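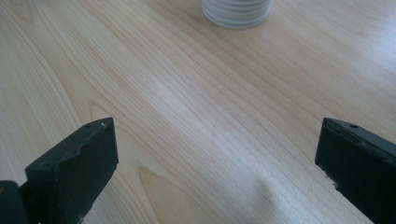
Tabletop, Flernside showroom, Todthorpe. Wood-grain finish under the overhead lights.

Todthorpe open day: is a Flernside table worth the drive?

I went out to the Flernside open day on 9 May 2018 with low expectations and a half-eaten sausage roll, and came home with fairly similar expectations. A few readers had asked whether their square tables were any good for a small café or a school staff room, and the website is no help whatsoever. It has a lot to say about "gathering" and very little to say about edges.

The drive is 106 kilometres each way from my place, most of it behind a caravan. Parking was on the grass beside the loading dock. There was a sign-in book, a sticker for your shirt and an urn of tea.

Our guide was Abenezer Mekonnen, who looks after fit-outs and was the only person all day to answer a question with a number. He told us the shed covers 2962 square metres and that they'd had 450 names down for the open day. I can believe the first figure. As for the second, I never had to queue for the urn.

The tops

You'll notice the colour first. It's a pale, honeyish wood that would suit most rooms and offend no one, with fine straight grain over most of the surface and then a spot where it all bends up into a pointed arch. Joiners call that cathedral figure. I like it, though I'd want to know where it was going to land before I ordered six tables and pushed them together. When I asked, I was told each top is "its own character". So you get what you're given.

The finish throws back a fair bit of light. Under the showroom fittings there was a patch so bright that the grain looked faded, and anyone reading a menu or marking exercise books there would be shifting their chair inside five minutes. Abenezer said a duller finish was available in the Hotari range. It costs more. Of course it does.

I also asked about rings from hot mugs. The answer involved the word "wipeable" and not much else. If you're buying for a café, ask for an offcut, take it home and be cruel to it for a fortnight.

The small square table

This was the model I'd driven out for, sold under the name Kassa. It's meant to seat 2 for a meal or four for a coffee, and I'd say the four had better be on good terms.

Near the back of the top there's a small round black cable grommet, set flush into the surface. Flush is good. The ones that stand proud of the table catch crumbs and every sleeve that passes, and I've prised a few of them out with a butter knife in my time. But I can't see why a café table needs one at all unless you're planning to encourage laptops, and most owners I talk to are trying to do the opposite. Abenezer's view was that people expect it these days. In a staff room, fair enough.

What you can't do is order it without. I asked twice.

The paper cups on the table were plain white ones, nested in a stack with the open end up. I mention them only because a stack of cups is exactly what will live on a staff room table, and it takes up more of the useful middle than you'd think once there's a biscuit tin, a sugar jar and somebody's keys. I'd look hard at the next size up.
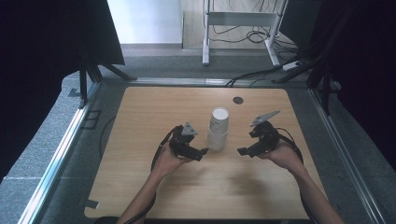
Prices, delivery and the tea

There was no price list on display. There was a "conversation area", where you sat down and a price was arrived at. I declined the conversation and asked for something in writing, which I was promised by email. At the time of posting it hasn't turned up.

Delivery is from September for anything ordered now. That's a long wait for a square table, and if you're opening before then you should look elsewhere or buy second-hand.

Would I go back? For the Hotari finish, maybe, if someone could show me a full-sized top in it and tell me what it costs. I'm holding off recommending the Kassa until I've had the email and an offcut. The tea was decent and the bickies were home-made. Bring a hat, there's no shade in the car park.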